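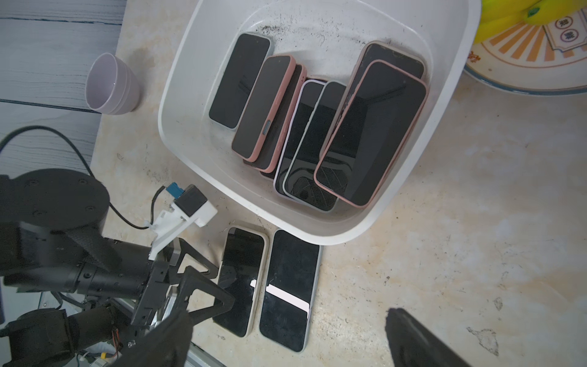 *하얀 대야 하나에 모인 휴대폰들. 분홍 케이스가 유난히 많네요!*

# 휴대폰 없는 저녁, 우르수(Ursu) 모임방 사진첩

2025년 5월 9일

드디어 해냈습니다! 말만 꺼내 놓고 두 달을 미뤘던 '휴대폰 내려놓는 저녁'을 우르수 모임방에서 열었어요. 규칙은 아주 간단했습니다. 들어오면서 휴대폰을 대야에 넣고, 집에 갈 때 찾아간다. 그게 전부예요. 처음에는 다들 주머니를 자꾸 더듬더니, 밥이 나오고부터는 대야 쪽을 쳐다보는 사람이 거의 없었습니다. (저는 두 번 쳐다봤어요. 인정합니다.)

사진은 한 장뿐이지만 이야깃거리가 많아서 부분별로 짧게 적어 둡니다. 못 오신 분들도 분위기를 느껴 보세요!

**대야 속**
화면이 전부 까맣게 꺼져 있는 게 저는 제일 좋아요. 서로 비스듬히 기대고 겹쳐 있는 모습이 꼭 낮잠 자는 것 같지 않나요? 분홍 케이스끼리 포개져 있어서, 나중에 찾아갈 때 "이거 내 거 맞아?" 하는 소리가 한참 이어졌습니다. 다음에는 케이스 뒤에 이름 스티커를 하나씩 붙이기로 했어요.

**대야 앞의 두 대**
크림색 케이스와 옅은 회청색 케이스, 이 둘은 조리대 위에 나란히 누워 있습니다. 저는 이 조합이 참 마음에 들어요. 색이 은은해서 얼룩덜룩한 베이지색 상판과도 잘 어울리고요!

**연보라색 컵**
한쪽에 포개 놓은 플라스틱 컵도 보이시죠? 바깥은 연보라, 안쪽은 희끄무레한 분홍이라 볼 때마다 기분이 좋아지는 컵입니다. 차는 옥타비안 스토이카(Octavian Stoica) 씨가 우부스몬트(Uvusmont)에서 가져온 허브로 끓여 주셨는데, 향이 정말 좋아서 주전자를 세 번이나 다시 올렸어요.

## 그날 저녁에 한 일

휴대폰이 없으니 시간이 어찌나 길던지요. 밥을 먹고, 설거지를 하고, 2000조각짜리 퍼즐을 꺼냈습니다. 브렛우드(Bretwood) 숲길 지도 퍼즐인데 테두리만 겨우 맞췄어요. 강 부분이 온통 같은 파란색이라 정말 어렵습니다. 중간부터는 퍼즐파와 카드파로 갈렸고, 카드 쪽에서는 웃음소리가 끊이질 않았어요. 점수는 전부 종이에 적었는데, 계산기가 없으니 덧셈 때문에 작은 실랑이도 벌어졌습니다. 암산으로 나온 최종 합계가 2713점! 검산한 사람은 없지만 벽에 붙여 두었습니다.

좋았던 건 누가 무슨 말을 하다가 "그 배우 이름이 뭐더라?" 하고 막혔을 때예요. 평소 같으면 바로 검색했을 텐데, 다 같이 20분 가까이 머리를 싸매고 엉뚱한 이름을 줄줄이 대면서 웃었습니다. 이름은 결국 못 떠올렸고, 저는 집에 가는 길에도 일부러 찾아보지 않았어요. 혹시 아시는 분은 다음 모임까지 비밀로 해 주세요.

오랜만에 손글씨로 방명록도 썼습니다. 글씨가 삐뚤빼뚤한 대로 다 귀여워요. "알람이 안 울려서 이상하다", "퍼즐 강은 내가 맞출 거다", "컵 어디서 샀어요?" 같은 말이 적혀 있습니다. (컵은 푸스탈우드(Pustalwood) 벼룩시장에서 건졌어요. 색이 예뻐서 있는 대로 다 집어 왔습니다!)

## 다음 모임

6월에 한 번 더 모입니다. 저녁 6시에 문을 열고, 자리는 12명 정도까지 괜찮아요. 대야는 더 넉넉한 걸로 하나 더 준비해 둘게요. 급한 연락을 받아야 하는 분은 모임방 유선 전화번호를 가족에게 미리 알려 주시고 오세요. 퍼즐은 판째로 선반에 올려 두었으니 이어서 맞추면 됩니다.

먹을 것은 각자 한 가지씩, 손목시계 있으신 분은 꼭 차고 오세요. 지난번엔 몇 시인지 몰라서 막차를 놓칠 뻔했거든요!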